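How to Test Whether a Robot Can Tidy Up Yet

Every few months somebody sends me a clip of a robot arm putting toys away and asks if the chore is solved. My answer is still no, but you can check for yourself. If your shop or club has an arm, this test takes 30 minutes.

1. Fix a flat board to the table so it can't slide.

2. Put out a few small plastic blocks in mixed shapes. Include a star. Cubes and cylinders flatter the machine.

3. Leave some blocks close together. Demos like to space them out, and kids don't.

4. Ask for one block by color and shape, then start the arm. Keep your hands off it. 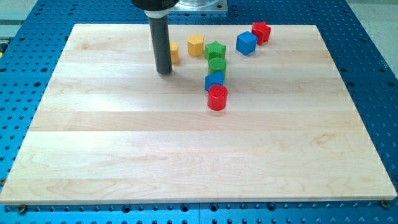
5. Write down every try, including the ones where you had to hit stop. We ran 28 tries with the Remisora software and got 16 clean pickups. The sales page for it says "ready for the home." I'd like to see the home.

6. Now move the lamp and run it all again. Don't change any settings – if you retune between rounds, you are testing yourself.

7. Toss the blocks down by hand for the last round. This is the closest you'll get to a real bedroom floor, and it is still a clean board with good light.

A pickup counts only if the right block leaves the board and the ones next to it stay put. Nudging a neighbor is a miss. The Drukitz test sheet is more forgiving on that point, and I think it's wrong.

Next I plan to try socks.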